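To: teleop-bench list
Subject: Re: e-waste sorting, demo quality and how much to throw away
Date: 22nd December

Quick one before I lose the afternoon. Replies inline, sorry for the state of them, typing between episodes.

> We're starting on small appliance teardown parts at Skakstead in the new year
> and have been told to collect by remote control with two arms. Before that
> we only did hand guiding, one arm, big blocks. Three things I'd like to hear
> about from people who have done it:
>
> 1. How close do you let the operator work before you call it a bad demo?
> 2. Do you sort into bins in a fixed order or let the operator choose?
> 3. How many episodes did you bin, and for what?
>
> Also, is hand guiding worth keeping at all. We have a lot of it on disk and
> I don't want to chuck it if there's any use in it.

Taking these in order, more or less.

> 1. How close do you let the operator work before you call it a bad demo?

Closer than I'd have said in November. Our first rule was a fingertip's clearance from any board, lifted straight from the Ener notes, and it was no good for this kind of part. The little silver cans sit right up against the board edge half the time. If you ban the close approach you ban the task. What we do now: touching the board is allowed, dragging the board is not, and pinching anything that has pins sticking up is an automatic fail. Wire connectors especially. They are tall and pale and a learner will go for them every time if you give it one bad example to copy.

From the wrist view, this is what I mean by close: 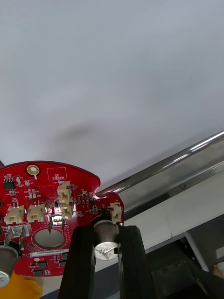

Wrist camera. Can between the fingers, board edge just behind it.

With the grip like that the operator has very little to go on. The fingers take up the bottom middle of the view and the tips hide whatever is directly beyond them. Our people learn to judge it off the gap between the fingers and off the edge of the board, and they slow down a lot for the last bit. Don't tell them off for slow. We had a phase of chasing short episodes and all it got us was fast approaches and knocked boards. Speed can be fixed up afterwards by resampling. A shove can't.

Things I would tell a new operator about the last bit of the reach:

- come in with the fingers already open to a bit more than the part. Opening them at the last moment pushes things about
- one direction at a time near the board. No diagonal swoops
- stop for a beat before closing. Learner seems to like the pause, and it makes the segment easy to mark up later
- if you miss, back off properly and come again. Don't fish. Fishing is the one habit I can't train out of a policy once it's in there
- lift before you move sideways, even if the bin is just there

Shiny parts are a pain, no way round it. Metal rods, metal blades, trays with a rim, they all throw highlights that slide about as the wrist turns. We don't try to get rid of them. We did try turning the lights down, and then the operators couldn't read the depth at all, so back up they went. My view for what it's worth: leave the glare in and collect more. De Haan's lot put a diffuser over the bench, and I'd like to hear if they kept it.

> 2. Do you sort into bins in a fixed order or let the operator choose?

Let them choose the order, fix the destination. Took us far too long to get there. To begin with we had a written sequence, cans then cables then boards, and everybody followed it and the policy learnt the sequence instead of the parts. Give it a tray with no cans in and it would reach for cans. Embarassing, in front of visitors as well.

So now, mixed stuff goes in the middle and it's sorted out to the bins either side, and the only rule is which bin for which kind. Which arm goes first, which part goes first, up to whoever is on the controls. Things we hold still: where the bins go, where the tray goes, the paper in the bottom of the tray. We move the parts about between episodes, and we turn the boards so they don't always face the same way.

The fixed camera gives you the layout better than I can type it. A board and the socket block in the steel tray, arms from either side, cable over in one of the right hand bins.
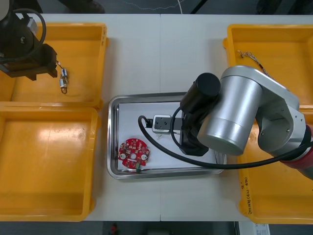
Which arm takes what

Left arm does small metal bits, right arm does cables and anything awkward in the tray. It's a soft rule. Reason being that the cable hanging off each gripper wants somewhere to go, and if both arms are over the tray at once the two loops get very friendly. We lost the best part of a day to one snag. Since then:

- only one gripper over the tray at a time unless the episode is marked as two-handed
- the waiting arm parks over its own bin, fingers down, not folded away. Folding away added a long dull chunk to every episode and the learner picked up on it, would fold away at odd moments
- anything with a flex on it, power strips and so on, is two-handed by default. One arm holds the block, other one follows the cord
- loose flex never gets grabbed in the middle of a loop. Find an end or follow from the plug

On that last one. Cords are by far the hardest thing we have. They move when you touch anything near them, they lie across the parts you want, and no two episodes start the same. If you can put them off at Skakstead then put them off. Do rigid bits first, get a policy that is boring and works, then let a cord in.

Two operators or one? One, for us. We tried a person per arm and they talk to each other, which is lovely, and then the data has all these waits in it where one is listening to the other. One person on both, slower to train up, cleaner episodes.

> 3. How many episodes did you bin, and for what?

I looked this up for you so please somebody use it. 2369 episodes recorded since we moved to the two arm bench. 153 thrown away outright. Another 180 kept but flagged, meaning they go in for pretraining and stay out of the fine-tune.

Thrown away, in order of how often:

- dropped part that rolled or slid somewhere the operator couldn't reach, episode left hanging
- operator forgot to end the recording. Embarrassingly common. A foot pedal sorted it
- clocks drifted between wrist and fixed camera. Check this every morning, we didn't
- fishing, as above
- part in the wrong bin and not put right. If the operator notices and moves it across to the correct one I keep it, those are gold

Flagged ones are mostly a board that got nudged, or a grip that was a bit off centre but held. I go back and forth on these. A model that has never seen a nudged board has no idea what to do with one, so I don't want them gone. But fine-tune on them and it gets careless. The split we have now is a compromise and I wouldn't defend it very hard.

Do not let the operator decide on their own what's bad. They are much too harsh with themselves on a good day and much too kind at the end of a long one. Second person looks at it, same day if you can.

> Also, is hand guiding worth keeping at all.

Yes, but not for this. We still hand guide for the parking poses and the approach heights, the bits where you want the same thing every time and there is no judgement in it. Three or four passes by hand and you have it. Much quicker than doing it with the controllers. For picking it's useless to us. Your hand is in the camera view, your hand isn't there at run time, and you push harder than you think. You feel the part through the arm and react to it, and the recording has nothing in it to say why the arm moved.

Your old one arm block stuff, I'd keep it on a disk somewhere and not feel bad about never opening it. If the camera was mounted anywhere near the wrist you might get something out of it for pretraining. If it was a side view only, I doubt it.

Couple of other bits while I'm at it.

Handles. We swapped to the Grilano ones halfway through and I wish we'd waited for a gap between tasks. The trigger feel is different and you can see the join in the data, grip closes earlier on average after the swap. The policy copes. I had to explain the kink in a plot to several people though, one at a time.

Scaling. We run the hand motion scaled down 3 to 1 near the tray and one to one out over the bins. Operators hated the switch for the first few days, now they complain if it's off. Make it a button they hold and not a zone that kicks in by itself. The zone version made people jump.

Breaks. Longer than you think. Quality drops well before they feel tired, you can see it in the approach paths, they get curvy.

Labels. Write on the bins if it helps the operators, but check whether your learner is reading position or reading the scribble. We swapped a pair of bins one evening to find out. Position, in our case, all the way, so every bin swap needs fresh demos. Worth knowing before you plan the room.

Haven't answered on gripper pads, will do that seperately when I've found the notes. If anyone has a decent way of marking up the two-handed bits automatically — ours is by eye and it's eating my life — please post it to the list and not to me direct, others asked last month too.

Next episode's set up, got to go.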